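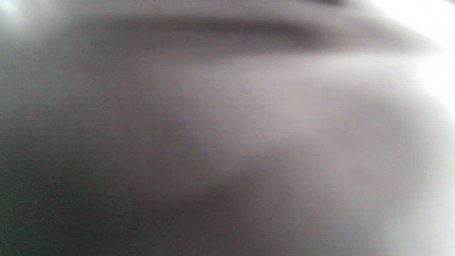
Flarkenness is publishing a short account of its current demonstration-gathering effort, conducted under the project name Cudance. The posts below are addressed to partners, prospective contributors and anyone who has asked how examples of hand work are collected for a learning system. (1/17)

The purpose of Cudance is to assemble a body of recorded manual tasks from which a robot policy can be trained. Each recording is called an episode. An episode has one task, one operator and one continuous recording from the wrist-level camera on a hand-held gripper. (2/17)

As of Tuesday, 3,228 episodes have been submitted. Of these, 1,610 have passed both stages of review and been released to the training group. The remainder are in the review queue, returned for relabeling, or set aside. (3/17)

The task list presently contains 44 entries. It was drawn up by Akosua Asamoah after visits to two workrooms and a storage area. Tasks that could not be described in one plain sentence were left off the list. (4/17)

Typical entries: place a part in a tray. Close a drawer. Turn a knob a quarter turn. Join two lengths of tube. Hand an item to a second person. The last of these has proved the hardest to label consistently. (5/17)

Operators receive a half day of instruction before their first session. Wilfredo Sarmiento conducts this instruction and signs off each operator individually. The sign-off must be renewed if the operator has been away from the work for a month or longer. (6/17)

During a session the operator is asked to work at an ordinary pace. Early episodes were performed too slowly and too carefully, and a policy trained on them in our first trial paused before every contact. Operators are now told to handle objects as they would on any working day. (7/17)

Rods, tubes and other slender parts receive separate attention. They are easily hidden by the hand that holds them, and a small change in angle can move the far end a considerable distance. For these tasks the operator is asked to vary the starting angle from one episode to the next. (8/17)

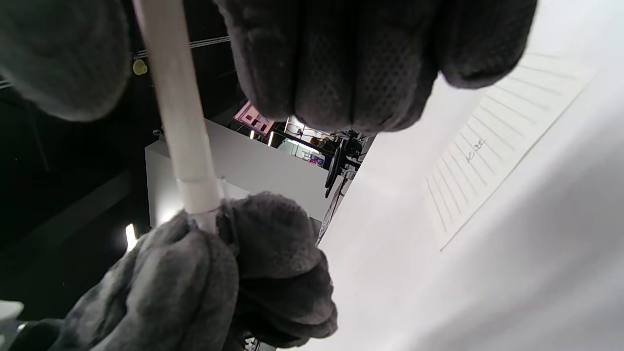 Gloves are permitted in all Cudance sessions. The system is expected to operate beside people who wear them, and a collection made only with bare hands would serve those sites poorly. The label sheet records glove or no glove for each person present. (9/17)

Labels are entered in Stotus, our in-house annotation tool. The reviewer marks the start of contact, the end of contact and the outcome. Outcome has four values: complete, partial, dropped, unclear. "Unclear" is an acceptable answer and reviewers are not scored against using it. (10/17)

First review is carried out by Jomar Lagman and second review by Ramil Lagman. Neither sees the other's labels until both have finished. Where they differ on outcome, the episode goes to Renato Macaraeg, whose decision is final and is recorded with a one-line note. (11/17)

A question received from several partners concerns frames in which little can be made out, such as those where a surface lies directly against the lens. Such frames are retained when they fall inside an otherwise sound episode. Close contact is a normal part of manual work and the system will meet it in service. An episode made up mostly of such frames is set aside. (12/17)

Failed attempts are also retained, provided they are labeled as such. We ask operators not to restart after a slip. The recovery is often of more use to the training group than a clean first attempt, and in the present collection recoveries are in short supply. (13/17)

On privacy: every person who may appear in a recording signs a consent form beforehand. Faces are masked before first review. Documents lying within view are checked at the same stage, and any name or other personal detail that can be read is masked as well. Requests for removal are honored without a reason being required. (14/17)

A second collection site, at Bianchini, is in preparation. It will follow the same task list with the addition of shelf and cabinet work. The lighting there is considerably dimmer, and the training group has asked that no extra lamps be brought in. Mounts and calibration boards have been delivered. Operator instruction has yet to be scheduled. (15/17)

Two corrections to our previous update. The review guide is now at its third revision; we stated second. The minimum gap between sessions for one operator is 58 minutes, measured from the end of one to the start of the next, and applies to both sites. The odd figure comes from the room booking system and will be rounded in the next revision of the guide. (16/17)

Organizations wishing to propose tasks may write to the Cudance desk at Flarkenness. Please include a one-sentence description of the task, the objects needed, and whether one or two people take part. Proposals received before the end of December will be considered for the next revision of the list. (17/17)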